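13th October
By the Tuvthorpe canteen correspondent
Print this page | E-mail this page

I popped into the Kuipers canteen in Tuvthorpe this week to see the new washing-up help, and I could have stayed all afternoon! The kitchen feeds 40 people a day, and since May the crew have been getting two robot arms used to the crockery – slow going, they tell me, but they've grown fond of them.
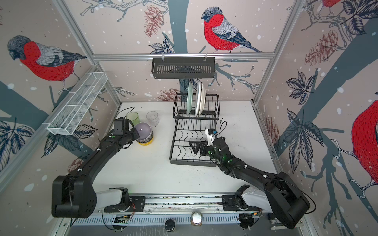 Plates in the top tier, with a bowl and two glasses still out on the table.

What changes for the staff? They get 14 hours a month away from the sink, and those go on cooking (more soup, I'm promised). Two of the crew have also learnt to set the arms up for each shift, with a bit more pay for it. Not everyone's keen – one cook told me she misses the chat over the suds.

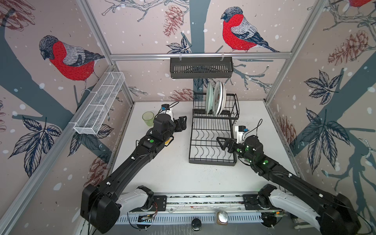
Will anyone lose their job over this?
Kuipers says all 5 kitchen staff are staying, and their hours won't be cut.

The Jornemham canteen is next on the list.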